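## 4. Placing the gray bin and filling it with blocks

This section continues from section 3, in which you have assembled the work surfaces. Please read all steps one time before you start. The work takes 55 minutes for two persons if the surfaces are already level.

You need:

- the open gray bin, with its sloped panel
- the set of long blocks, red and dark green (Grimiline, long type)
- a soft brush and a dry cloth
- a spirit level
- a flashlight
- the bin card, which is in the plastic pocket at the back of this manual

**Note:** The block set is delivered in a carton with the Wendmont label. Keep the carton. The blocks must go back in it when the bin is stored for longer than one month.

### 4.1 Placing the bin

1. Clean the wooden surfaces with the dry cloth. Small chips of wood or paint under the bin will make it rock, and later it is difficult to find the reason.

2. Lift the bin by the two short walls. Do not lift it by the sloped panel. The panel is fixed only along its edge, and it is not made to carry the weight.

3. Set the bin down so that the low front wall is toward the operator side and the tall back wall is away from it.

4. Put the spirit level on the floor of the bin, first from left to right and then from front to back. If the bubble is not between the lines, go back to section 3.4 and adjust the legs of the surface. Do not put paper or cardboard under the bin.

5. Press with your flat hand on each corner of the bin. It must not move.

**Caution:** The bin is heavy, and the upper edges of the walls are hard. Keep your fingers outside when you lower it. Wear the gloves from the accessory bag.

**Caution:** Before you put your hands in the bin, the robot must be stopped and locked as described in section 2. This applies also for short work, for example picking up one block.

### 4.2 Checking the inside

6. Brush the floor from the back to the front. Brush also behind the sloped panel, in the narrow space at the foot of the back wall. Dust and small particles collect there and many users forget it.

7. Look at the two round holes in the floor. They must be open. If a hole is filled with dirt, clean it with a wooden stick. Do not use a screwdriver, it damages the edge of the hole.

8. Look at the sloped panel with the flashlight held low from the side. The white surface becomes gray where blocks slide down on it. Gray wear is allowed. Small chips at the border of the worn area are also allowed. A fine line in the white surface is allowed as long as you do not feel it with the fingernail. If you feel it, write it on the bin card and measure its length every month.

9. Wipe the walls with the dry cloth. Scuffed places on the paint can stay. Please do not paint over them, because new paint is more slippery than old paint and the blocks will then lie differently.

**Note:** The floor of the bin gets scratches and dull areas very fast, in most cases already in the first week. It is normal and has no influence on the use.

### 4.3 Checking the blocks

10. Take the blocks out of the carton and put them on a clean surface, sorted by color.

11. Turn every block and look at all long sides. A block with a broken corner must be replaced. A block with only light marks can be used.

12. Wipe every block with the dry cloth. Do not use alcohol or kitchen cleaner.

13. Compare the number that is printed on the carton with the number on the bin card. Both must be 1,664. If the numbers are different, you have a set for another bin size, and you should contact Brokon service before you continue.

### 4.4 Filling the bin

The blocks should lie in a natural way, as they would fall from a small height. It is not necessary to make a pattern. What is important is that the blocks lie in different directions and that some of them touch a wall or the sloped panel.

14. Start with a dark green block. Lay it lengthwise along the left wall, flat on the floor.

15. Add the first red block in a diagonal position at the left. One end should be high, near the left end of the panel, and the other end should point down toward the floor.

16. Lay the second red block along the bottom edge of the sloped panel, near the center. It may be a little higher on one side.

17. Lay the third red block nearer to the front wall. Leave space on both sides of it, so that it can be reached without touching the other blocks.
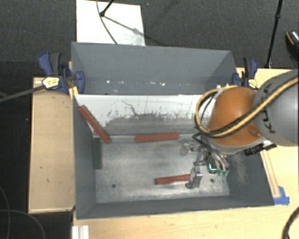
18. Step back and look in the bin from above. Every block must be below the upper edges of the walls. If one end stands out, take the block out and lay it again – do not push it down.

19. If you need more blocks for your work, add them one by one. Never use more than 12 blocks at the same time in this bin. With more, the lower ones get stuck under the others and the paint on the walls suffers.

20. Write the date and the number of blocks on the bin card.

**Note:** A block can slip into the narrow space behind the panel. Take it out from above with two hands. Do not pull the panel forward to make more space.

### 4.5 Daily care

- In the morning, brush the floor and wipe the panel.
- When you change the blocks, check the two floor holes again.
- In the evening, take out all blocks and put them in the carton. Blocks that stay under load for many days can leave marks on the panel.
- One time per month, lift the bin and clean the surface under it. After this, repeat steps 4 and 5.

### 4.6 If something is not right

**The bin rocks after some days.** The legs of the wooden surface have settled. Adjust them as in section 3.4 and check again with the spirit level. New surfaces usually need this one or two times.

**Blocks stay on the panel and do not slide down.** The panel is dirty or sticky. Wipe it first dry, and then with a cloth that is slightly wet with clear water. Let it dry for 4 hours before you use the bin.

**Paint comes off in larger pieces.** Stop using the bin and collect the loose pieces with the brush. Order a repair kit from Arain and ask for the gray color of the bin walls. The kit is not for the sloped panel, which can only be replaced as a complete part.

**The color of the blocks rubs off on the cloth.** A light red shade on the cloth is normal for the first cleaning. If it continues after the third cleaning, send one block back with the delivery paper.

Continue with section 5, "Lighting over the bin". Leave the blocks in the bin for it, as they are needed for adjusting the lamps.

*Text of this section revised Oct 3, 2019. Older prints show steps 14 to 17 in a different order and should not be used.*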